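Questions readers ask me about The Salt Road to Bredden

I get a lot of the same emails, so I'm putting my answers in one place. Write to me if yours isn't covered!

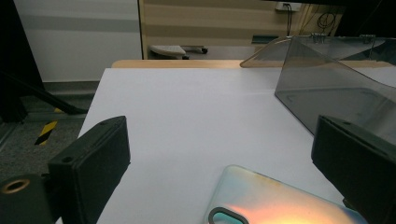 Is Bredden a real town?
No, I made it up, though the harbor borrows plenty from places I stayed as a kid. Mundton is made up too (sorry to the reader who went looking for it on a map).

Do I need to read the first novel before this one?
You'll be fine starting here. Maëlys Lefèvre shows up in both, but I catch you up on her marriage and the fire in the opening chapter.

How long is it?
343 pages in paperback. The first draft was a lot longer, and I cut a whole subplot with the Ševčík family that I still miss.

Will there be a book 3?
I'm working on it now and hope to hand it in by October. Kvido Doležal gets his own story at last!

Can I get a signed copy?
Yes, while they last. The first printing was 3,000 copies and I signed a couple of boxes for the shop in my town. Email me and I'll pass your name along.

Do you visit book clubs?
I love to, mostly by video and usually in the evening. Tell me how far you've all read so I don't spoil the ending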